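Liste Haushalt & Vorrat
Zuletzt aktualisiert: im Dezember

Betreff: Re: Bunte Kunststoffschüsseln statt Glas?

> Hallo in die Runde,
> wir wollen für die Gemeinschaftsküche in Urkness endlich neue
> Schüsseln anschaffen. Bei Rowlands gibt es die bunten von Panolville
> im Set, jede in einer anderen Farbe. Mein Gedanke: feste Farben für
> feste Zwecke, also Grün für Salat, Blau für Teig und so weiter. Das
> spart die Beschriftung und leichter als Glas sind sie auch. Vom
> Etat wären dann noch fast 200 Euro übrig. Spricht etwas dagegen?

Hallo,

dagegen spricht einiges, jedenfalls gegen den Teil mit den Farben.

Ich habe so ein System schon einmal mitgemacht, in der Küche von Wuda. Nach 10 Tagen lag der Salat in der blauen Schüssel, weil die grüne in der Spüle stand. Der Plan an der Schranktür hing noch monatelang und hat niemanden gestört. Wer abends um halb acht für eine volle Küche kocht, greift nach der Größe und nach dem, was gerade sauber ist.

Dann die Farbtöne. Im Katalog klingt das alles eindeutig, nebeneinander sieht es anders aus. Zwischen Magenta, Pink und Lila muss man schon hinschauen wollen, Orange und Rotorange sind auch nicht weit auseinander. Und ausgerechnet die beiden, die sich im Ton am nächsten kommen, unterscheiden sich in der Größe am stärksten: die große in Magenta und die kleine in Pink weiter oben. »Hol mal die rosa Schüssel« möchte ich dann nicht rufen müssen.

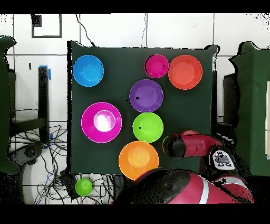

1. Größe

Bitte vor der Bestellung klären, was in die größte hineingeht. »Groß« heißt bei solchen Sets alles Mögliche. Für Hefeteig in unseren Mengen habe ich da Zweifel. Die kleinste taugt vermutlich für Dressing oder Nüsse, dafür haben wir aber schon genug Schälchen.

2. Stapeln

Passen sie ineinander, oder klemmen sie? Das sieht man den Schüsseln von oben nicht an. Wenn jede ihren eigenen Platz im Regal braucht, haben wir nichts gewonnen.

3. Gebrauchsspuren

Helle Innenseiten und Tomatensoße, muss ich das ausführen? Das Argument mit dem Gewicht nehme ich dagegen sofort, die Glasschüsseln sind voll kaum zu tragen.

Mein Vorschlag: erst zwei Stück einzeln kaufen, falls Rowlands das mitmacht, und eine Weile benutzen. Die 200 Euro laufen uns ja nicht weg. Und die Farben bitte einfach Farben sein lassen.

Grüße aus der Backecke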